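Geschirrtücher und weiße Baumwolle werden grau – Waschmittel oder Wasserhärte?

Forum Haushalt > Wäsche & Textilpflege

Concetta Pagano
Meine weißen Baumwollsachen vergrauen nach wenigen Monaten. Gewaschen wird bei 40 Grad mit Flüssigwaschmittel, Trommel voll, kein Weichspüler. Das Wasser in Berkgate ist hart. Betroffen sind Handtücher und Küchenwäsche, Buntes dagegen kaum. Hilft ein Enthärter, oder muss ich die Temperatur erhöhen?
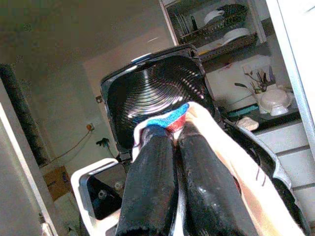 2 Antworten

Petridis
Flüssigwaschmittel enthält keine Bleiche. Für Weißes Vollwaschmittel als Pulver nehmen, 60 Grad, Dosierung nach Härtebereich »hart«. Ein separater Enthärter ist bei richtiger Dosierung überflüssig. Zu wenig Waschmittel vergraut stärker als zu viel, der gelöste Schmutz setzt sich wieder auf der Faser ab. Weißes und Buntes strikt trennen, auch wenn das Bunte angeblich farbecht ist.

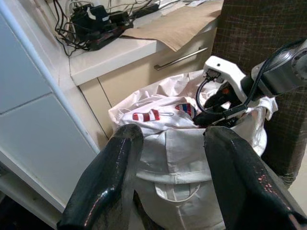 Bereits vergraute Wäsche

Bleichmittel auf Sauerstoffbasis (Natriumpercarbonat), 100 g auf 5 Liter Wasser bei 40 bis 50 Grad. 2 Stunden einweichen, danach normal waschen. Nicht für Wolle oder Seide. Das Gefäß nicht dicht verschließen, die Lösung gast aus.
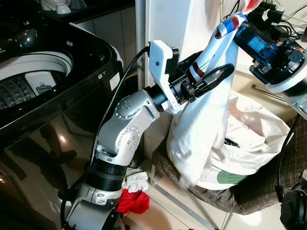

Bei starker Vergrauung den Vorgang einmal wiederholen. Bleibt der Grauton, liegt es meist an Kalkseife in der Faser. Dann ein Spülgang mit Zitronensäure, kalt dosiert – nie zusammen mit Chlorbleiche.

Rebecca Cirillo
Bei mir war es die Maschine. Ellden, Frontlader, seit Jahren nur 30 und 40 Grad. Einmal im Monat leer auf 90 laufen lassen, Flusensieb reinigen, fertig. Pulver nehme ich das von Brovura, anderes geht sicher auch.
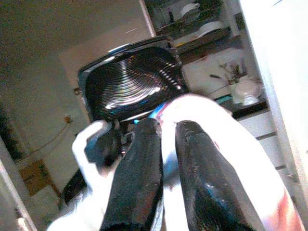

Die Einspülkammer nicht vergessen, dort sitzt der Schmier. Und die Trommel nur so weit füllen, dass oben noch eine Hand hineinpasst.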